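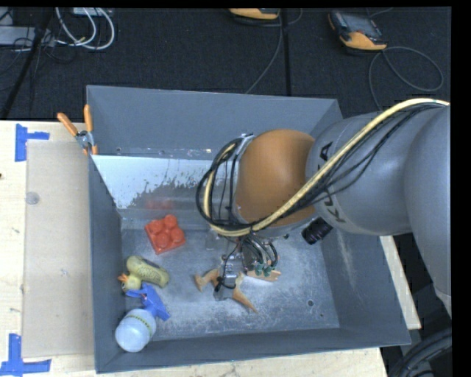
Opening. Start with the free bet, because half the room will have paid for one. Gistard offered new punters a 200 pound bonus last June. Ask who read the terms. Wait. Then the rollover rule: stake it all again several times before you can withdraw. I'd call that a loan with bad manners. The bookie's bonus pot is like that metal bin on the table: open at the top, easy to look into, and there are two holes in the floor.

Next, the Wenura tipster sheet. 536 picks listed, 23 of them with no odds given. Why not? I asked twice. Demetrius Lindgren says it's sloppy record keeping. Maybe. I'd still want the odds before I believed the profit.

Don't get drawn on Haverford, their new terms aren't out yet.

Last bit: ask what a bookmaker gains by keeping you signed up between seasons. Take questions.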